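Learning to Play Mancala at 40-Something, and Why I Can't Stop

Feb 13, 2025
By the Kora Table blog

I played my first real game of mancala in August, on a porch in Festmont, against a nine-year-old who beat me so fast I thought we were still setting up. I asked for a rematch. She beat me again, a bit slower this time (I think she felt sorry for me), and by the end of the evening I was completely hooked!

If you only know mancala as the folding board with the glass beads that lives in the closet at a vacation rental, so did I. I had no idea it was a whole family of games, with hundreds of relatives played all over Africa and a good part of Asia. Some have two rows of pits, some have three or four. In some you capture what's across from you, in others you capture by making a certain number in the last pit you drop into. I've been reading about them all winter and I still mix up the names.

What I love most is the sowing. You scoop up everything in one pit and drop the seeds one by one around the board, and every pit you pass changes. A move that looks like nothing can hand your opponent a huge capture two turns later. In chess I always felt like I was failing at memorizing something. With this I feel like I'm stirring a pot, and I mean that as a big compliment.

The set I use now

My first board was the cheap folding kind, and I still take it camping. The one on my kitchen table is a Dauda, which I bought used from a shop called Handance. It's heavy, the pits are deep, and the sound the seeds make going in is so good that I sometimes play both sides by myself just to hear it. It came with 50 seeds, which gives me two spares for the game I play most. One of those is already under the refrigerator.

I do swap the seeds out, though. I've tried dried beans (fine, but they chip), little shells (pretty, and terrible to pick up), and pebbles from the creek. Pebbles won. They need to be small enough that you can hold ten or twelve in one hand and still let them go one at a time, and that turned out to be the hard part. My early games were full of double drops. If you drop two in a pit in a friendly game, you just fix it, but it breaks your train of thought every time.

So I practiced! I sat with a bowl in the evenings and let pebbles roll off my fingers with my thumb, one, then one, then one. It took me over 150 rounds before I could do it without looking down, and then I could finally watch the other side of the board while I sowed.
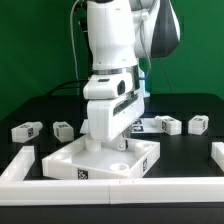
A few things that helped my game

Count before you touch. At most tables, once you lift the seeds out of a pit you have to play them, and I lost a lot of games by grabbing first and counting in midair. Now I keep my hands in my lap until I know where the last seed will land.

Keep the pit closest to your store light. With the rules we use, a single seed there drops straight into your store and gives you another turn, so it's a little gift you can hand yourself over and over. I used to let mine pile up to 8 or more and then wonder why I never got a bonus turn.

Don't hoard too early. I read somewhere that you should keep your seeds on your own side so you get to sweep them up at the end, and it works great against people like me. Against anyone decent, a big pile is a big target, and watching eleven seeds leave in one capture is a special kind of pain.

Play people who are better than you, and ask them why. I've learned more from losing out loud, with somebody pointing at the board and saying "look, you opened this for me," than from any of the strategy pages I've saved.

What's next

I want to learn a four-row game this year. I've drawn a board on the back of a big sheet of wrapping paper, and I have plenty of pebbles, but I keep getting lost on the second lap when the sowing carries on and on. If you play one and know a gentle way in, please leave a comment!

My other goal is 1,000 games by the end of the year, counting the ones against myself. And I'm going back to Festmont in August for that rematch, with my own pebbles in my pocket.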